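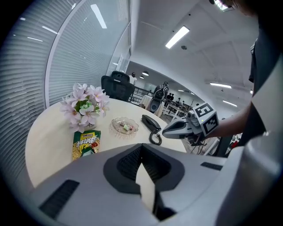

Oiled and waxed table tops: frequently asked questions

These answers cover indoor wooden tables supplied or refinished by the Pusbridge workshop. They do not cover garden furniture, kitchen worktops next to a sink, or lacquered tops, which have a separate page. Last revised in November by Urszula Nowicki.

How do I find out which finish my table has?

Look at the label under the top, next to the leg fixing. The letter after the job number gives the finish: O for oil, H for hardwax oil, W for wax over sealer, L for lacquer. If the label is missing, put a drop of water on a part of the top that is not normally seen, such as the underside of the rim. On bare or worn oiled wood the drop darkens the grain within a few minutes. On hardwax oil and lacquer it stays as a bead. To tell those two apart, rub a small amount of white spirit on the same spot with a cotton cloth. Hardwax oil loses a little of its sheen and lacquer does not change.

Older tables from the Castaño range were finished in whatever the customer asked for at the time and the label may only say "special". Send us the job number and we will look up the card.

How long after delivery can I use the table?

The finish is dry to the touch when the table leaves us. It is not fully cured. For the first 12 days, use the table for light objects only, wipe up spills at once and do not cover the top with a cloth, plastic sheet or glass. Oil cures by taking up oxygen from the air, and a covered area stays soft. A table covered too early often shows the outline of the cover, and the mark can only be removed by sanding.

What should I clean it with?

A cloth wrung out in lukewarm water is enough for daily cleaning. Wipe along the grain and dry with a second cloth. For greasy marks add a small amount of soap flakes or the Brenix neutral cleaner we supply.

Do not use:
washing-up liquid with degreaser
spray polish containing silicone
bleach, ammonia or vinegar
microfibre cloths sold for glass
melamine sponges

Silicone is the most troublesome of these. It gets into the wood and prevents a new coat of oil from wetting the surface, and the repair costs more than a normal refinish.

Can I stand a vase or plant pot on the table?

Yes, on a mat with an air gap beneath it. Felt pads alone are not suitable, as they hold water against the wood. Glazed pots and vases can sweat on the outside when filled with cold water, and unglazed pots let water through the base. Lift the container when you change the water and check that the mat is dry.

Lily pollen stains oiled wood. Remove the anthers when the flowers open, or keep the arrangement on a tray wide enough to catch what falls. If pollen lands on the top, do not wipe it and do not use water. Lift it with the sticky side of adhesive tape, then clean any remaining colour with a dry brush. A yellow mark that stays after this will usually fade near a window.

How do I remove a white ring?

White rings are moisture held in the finish. Leave the table uncovered in a warm room overnight before doing anything else. If the ring is still there, apply a little of the correct oil with a white nylon pad, rub lightly along the grain and wipe off all the surplus. Do not use a hot iron. It works on some lacquers and softens hardwax oil.

How do I remove a black mark?

Black marks come from iron and water reacting with the tannin in the wood. They are common on oak and chestnut, and rare on maple, birch and beech. Steel wool, tin cans and cheap plant stands are the normal causes. The mark goes below the finish and cleaning will not shift it. Oxalic acid solution will, but it bleaches the area around it and the whole top then has to be sanded and oiled again. We recommend workshop treatment. Ask for Bijan Shokri, who deals with all stain work.

How often should an oiled top be oiled again?

A dining table in daily use needs oil once a year. A side table or desk can go longer. The test is the same in each case: if a drop of water no longer beads, the surface is due.

Hardwax oil lasts longer than plain oil and we suggest a maintenance coat every 2 years. Wax over sealer should be buffed when dull and waxed again only when buffing stops making a difference. Too much wax makes the top sticky in summer.

What is the procedure for re-oiling at home?

Clear the table and clean it with soap flakes. Leave it to dry overnight.
Sand lightly along the grain with 240 grit paper on a cork block. Do not use an electric sander.
Remove the dust with a vacuum cleaner and a dry brush.
Stir the oil. Do not shake the tin.
Apply a thin coat with a lint-free cloth and leave it for the time stated on the tin.
Wipe off everything that has not soaked in. The surface should feel dry under the hand.
Leave for nine hours and apply the second coat in the same way.

2 thin coats are better than one thick coat. Surplus oil left on the surface dries to a sticky film.

Is there a fire risk?

Yes. Cloths soaked in drying oil can heat up and ignite without a flame or spark. Lay used cloths flat outdoors until they are stiff, or put them in a metal container filled with water and close the lid. Do not fold them, and do not put them in a household bin while they are soft.

Why has the table changed colour?

All woods change in daylight. Pale woods turn yellower, cherry darkens, and walnut becomes lighter. Objects that stay in one place leave a patch of the original colour. Move them from time to time during the first year. White-pigmented oil slows the yellowing of pale tops but does not stop it. If your table was finished with a pigmented oil, use the same one for maintenance, or the top will warm in tone with each coat.

Why has a gap appeared in the top?

Wood shrinks across the grain when the air is dry. Small gaps between boards in winter normally close again by late spring. Keep the table away from radiators and do not fill the gap, as the filler will be squeezed out when the boards swell. If a gap stays open through the summer, send us a photograph with a ruler laid across it.

Can I use an oil from another maker?

On plain oil, yes, provided it is a drying oil sold for furniture. Olive oil and other cooking oils do not cure. On hardwax oil, keep to the same product. We have had poor results putting Kusmont hard oil over Brenix, with dull patches at the overlap.

Who do I contact about a repair?

Aleksandra Rutkowska takes bookings for collection and refinishing. Have the job number to hand and say which finish is on the label. The workshop does not refinish tables in customers' homes.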